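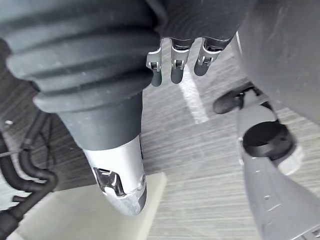 Fixing a finger that won't let go

If you run a three-fingered hand long enough, sooner or later one finger will close and stay closed. Ours did it in August, right in the middle of a demo at Ornorton, and chasing it down was the most fun I've had with a hex key all year! This is the routine we use now on the Ukden robots.

Before you touch anything

Hit the emergency stop, then switch off at the main breaker. The e-stop alone leaves the hand controller live on our setup, and a stuck finger can snap open the moment it comes free. Wait 2 minutes for the drive to discharge. Support the arm so it can't sag on you, and keep your own fingers out of the grip the whole time.

Find out which kind of stuck it is

1. Push the fingertip gently outward. If it gives a little and springs back, the joint is fine and you're looking at a drive or sensor problem. Go to step 4.

2. If it's solid, look at the hinge pin. A pin that has walked sideways will rub on the knuckle cover (you may see a bright line on the metal). Tap it back flush with a brass drift and replace the clip. Don't reuse the old clip. I did, and it lasted 19 cycles.

3. Pin okay? Take the cover off and check for grit. Ours was packed with floor dust and old grease, a lovely gray paste. Wipe it out and put in a tiny dab of fresh grease.

4. Reseat the finger connector and power up at low speed with everyone standing clear. Read the motor current with the hand empty. Our good fingers sit under 29 percent of the limit. The bad one was at 47!

5. While you're down there, follow the hoses and cables along the floor and move anything a foot could land on.

Run the open and close test more than 29 times before you go back to full speed. If the current creeps up again, the gearbox is probably on its way out and you'll want a new finger module.

Next up: recalibrating the fingertips after a swap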